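夜班

晚上十点接班，手套先戴上，再套手柄。手柄有点松，魔术贴磨没毛了，上一个人拿透明胶缠了两圈。凑合。

屏幕上写着：待录 106 条。任务：球衣，从筐里取出，抖开，放平。

今天又是球衣。

我在 Cultell 干这个，第五个月。公司名字念起来像刀具，我妈一直以为我在厂里磨刀。解释过，说是教机器叠衣服。她说那不还是叠衣服。对，还是叠衣服。

左手动，它左手动。右手动，它右手动。中间差那么一点点，眨半下眼的工夫。刚来的时候老是等它，手悬在半空，等它跟上来，一等就僵，录出来的东西组长一看就退：迟疑。退回理由就两个字，迟疑。后来不等了，手自己往前走，它在后头跟，像牵个小孩过马路，不回头看，知道他在。

第一条。捏领口，提起来。掉了。

第二条。捏领口，提，右手过去接，没接着，夹到自己的线。停。重来。

第三条，成。

第四条，成。

其实布这个东西最难。杯子是硬的，你捏它它就在那儿。布不在那儿。你捏住一个角，剩下的全往下跑，每次跑得都不一样。培训的时候放过一个片子，叫《Trondach 手册·软物篇》，里头说，操作员要“预想布的去向”。我们那批人笑了半天。布的去向。现在不笑了，现在夜里做梦都在预想布的去向。

十一点，去接水。走廊灯是感应的，走一段亮一段。对面是 Zarier 的门，他们录厨房，一天到晚倒豆子。有时候豆子滚到走廊上，踩着咯吱一声。今天没有。

回来，套手柄。

第十九条的时候出的事。也不算出事。

筐里那件是红的，小孩的，白边。我一提就知道了，不是看出来的，是肩膀那里先软了一下。他也有过一件红的。七岁，校队，替补，一共上场两回，第二回还是因为别人流鼻血。那件衣服他穿着睡觉，不肯洗，我趁他睡着了从他身上往下剥。一只袖子一只袖子。先把胳膊肘弯过来，托着，从袖口往回退，脑袋那一下最要紧，得用手掌垫着后脑勺，领口撑大，慢慢过耳朵。他哼一声，翻过去，没醒。

后来跟他爸走了，去南边。衣服带走没带走，不知道。

屏幕上红灯在闪，正在录。我手在动。

不是那个任务的动法。任务是捏领口，抖两下，放平。我没抖。左手提着上头，右手伸到袖子底下，托了一下。托完停住，等它，往回退，再托。那边的两个夹子就跟着，托，停，退。领口没有脑袋，我还是撑了一下，绕过一个并不在那儿的耳朵。

录完了。四十多秒，超时。平时十几秒一条的。

按规矩该删。删除键在脚底下，左边那个踏板，一踩就没了。我脚放上去了。

没踩。按了提交。

然后后面八十多条老老实实，捏领口，抖，放平。捏领口，抖，放平。快四点录完的，最后几条手都是飘的，眼睛干，组长要求不高，过了就行。签字，手套扔筐里，回家睡觉。

过了两星期，没人提。我以为自动筛掉了。那种超时的一般机器自己先筛一遍，人都看不到的。

三月底，组里通知，模型更新，叫 Venkataraman，也不知道谁起的，打字老打错，大家就叫它小文。小文头一回自己跑，不用人牵了，让夜班的几个留下来看着，出了错好接手。奖金 700，税前。我留了。

坐在椅子上，手柄放腿上，不套。这个感觉挺怪的，看它自己动，手心痒，老想替它使劲。

毛巾，行。袜子，夹了两次，第二次行。T恤，领口，抖，放平，跟我们教的一模一样，连我们那个组习惯性的往左多甩一下都学去了，真丢人。旁边的人都乐了，说这是谁的毛病，都说不是自己的。

然后是球衣。

它夹住上边，提起来。

没抖。

停了一下。右手伸过去，伸到袖子底下去了。

组长说，咦，卡了？手往急停上放。我说等等。声音大了，自己也吓一跳。我说再等等，没卡。

它托了一下。退。停。又托。

然后领口撑开，绕过去，慢慢地，放下来了。放得很平。

组长看看表，说超时，成功。成功，超时。他不知道该勾哪个框，两个都勾了。问谁教的，这什么路数，训练集里三千多条呢，3,525 条，就算有一条歪的，也不该学得到啊，权重那么小。说了一堆，比例什么的。我听不太懂。我说可能巧了吧。

他说改，回头把这个毛病洗掉。

洗掉就洗掉。他是组长。

散了以后我没走，说手柄要擦。屋里就剩机柜在响。我在旧记录里往前翻，翻到那天夜里，没翻到那一条，编号我没记，翻到前后的几条，都差不多，都是红的白的一团，夹子夹着。有两张截图我存手机里了，按规定不能存的。也不是那一条。存了就存了。

回家路上给他发了一条，问还踢球吗。发完又觉得蠢，那边都一点多了，小孩早睡了，手机也是他爸的。撤回。撤回了人家还是看得见“撤回了一条消息”，更蠢。

第二天中午回的。

两个字：踢的。

隔了一会又来一句：现在踢前锋，球衣自己洗。

我坐在床边看了半天。下午还要补觉，十点接班。新排的任务下来了，叠被套，唉，被套。手机里那两张翻出来看了看，想发给他，打了几个字，说妈现在做这个，又删，又打。

最后还是发了。

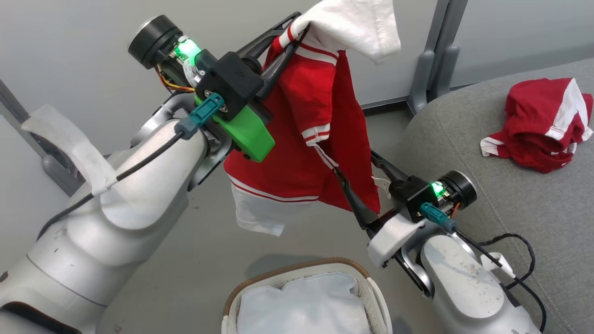
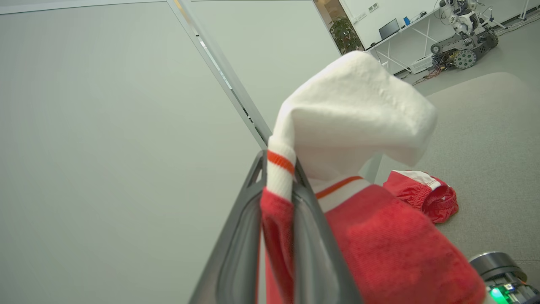

两张都有那团红的，夹子夹着。妈上班的地方。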